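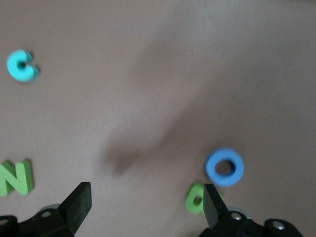

*Foam letters on a tabletop.*

# Forkenville's solo traveller scheme opens to bookings

03/09/2026

Forkenville wants people to come on their own. A scheme called Fliltamska opened for bookings this morning, offering 216 single rooms across the town's hotels and guest houses with no single supplement, or so the posters say.

The small print is less generous. The rate applies from Sunday to Wednesday, breakfast is extra in most of the places listed, and anyone who stays fewer than two nights pays the usual price. Several of the rooms were already being sold as singles in June, at much the same cost.

Wastar, the tour firm running the scheme for the town, says it expects 3000 visitors in the first year. It did not say how it reached that figure. Its last effort here, a walking weekend, was meant to bring in 1000 people, and the firm has never published how many came.

Each guest gets a paper map, a voucher for a hot drink and a seat at what Wastar calls the "open table", a shared supper held at Jacobs, the restaurant by the old bus station. The supper starts at 7 and costs extra. Guests who would rather eat by themselves can, although Jacobs has only a handful of small tables and does not take bookings for one on Fridays or Saturdays. Asked whether that would change, the restaurant said it was "looking at it".

Gert Hlongwane, who runs a guest house near the river and has put four rooms into the scheme, is not convinced.

"People who travel alone have been coming here for years without a badge on it," he said. "They want a decent lamp, a chair by the window and a bus back to the station after dark. I asked for the bus. I got a box of leaflets."

The last bus from the river end of town leaves before the supper is over. Wastar said it had "raised the matter" with the bus company and that guests could share taxis in the meantime – a cheerful idea for a group, and a dear one for somebody who has come to be alone.

The firm also promises a "friendly face" at the station to meet arrivals. That turns out to be a desk open on weekday mornings. The main train from the coast gets in mid-afternoon.

None of this makes Forkenville a bad place to spend a few days by yourself. The river path is quiet, the museum is free and the market hall does a good cheap lunch at the counter. All three were there before the scheme and none of them needs a voucher.

Bookings can be made through Wastar or with the guest houses directly. Hlongwane suggests ringing round first and comparing the price.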